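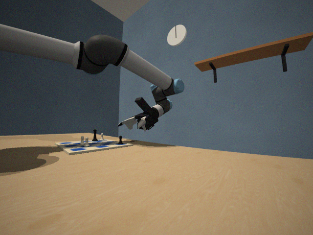
Render: arm over a small chessboard, light wooden table.

Forums > Wildlife > Strandings and Rescue > Seal pup in Foley marina basin

Print | E-mail this thread

gronov_tides
Juvenile harbor seal in the Foley basin since the storm surge. The surge put water over the sill; normal high tide leaves 6 inches above it. Does anyone have the procedure for opening the lower gate?

cekerska
The gate is manual, 10 turns to clear. I would leave it shut. A seal can haul out and cross a sill that low at high water. Last February we had one in the Stesley basin and it left by itself after six days.

gronov_tides
Stesley has a ramp. Foley has a vertical wall on three sides and riprap on the fourth — different case.

saltpan700
Riprap is passable for a healthy animal. Has anyone checked body condition? Visible neck or hips means call the stranding line, gate or no gate.

gronov_tides
Neck looks normal from the pier. No wounds on the side I could see. It dives and comes up near the fuel dock.

cekerska
Then it is probably feeding. Keep 700 feet of dock closed to dogs and wait.

saltpan700
Disagree on waiting. Fuel dock means sheen on the water. Report it today and let them decide on the gate.

gronov_tides
Reported. They want tide times and a photo of the sill. Will post their answer.

We use cookies to keep you logged in. Accept | Settings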